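Home Talks Archive Contact

Speaker notes: Growing up near the tracking station
Gion Nägeli, April 2024

Thank everyone for coming out. Start with Dad's job at Pakholm – he kept the dish pointed where it ought to be, and I was 13 and thought every father did that.

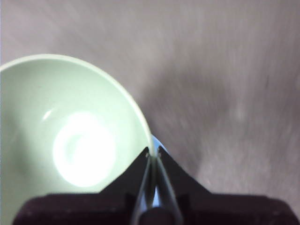
Mention that the night crew let me wear the spare headset, and that I still remember the hiss in it (do the hiss if they seem friendly).

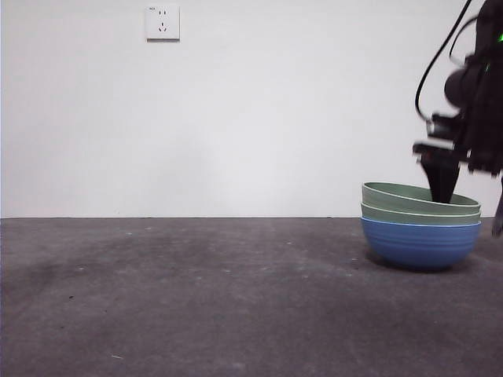 The Haldane pass

Slow down for this one. The signal dropped for 97 seconds, and Mr. Kirner never once looked up from his clipboard. 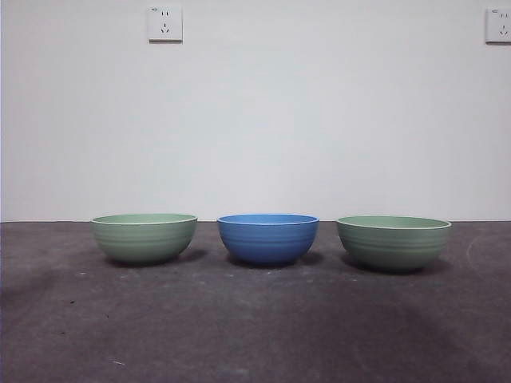 Closing

Read from Mom's letter, the June one, where she says supper waited up to 3 hours. Then take questions.
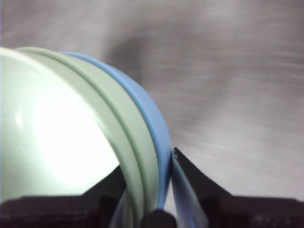
Pale green, with the light on it.

Comments

Hubert Prantl: I was on that crew! Kirner did look up, Gion, just the once.

Jo: Lovely talk, my husband wants the letter read again.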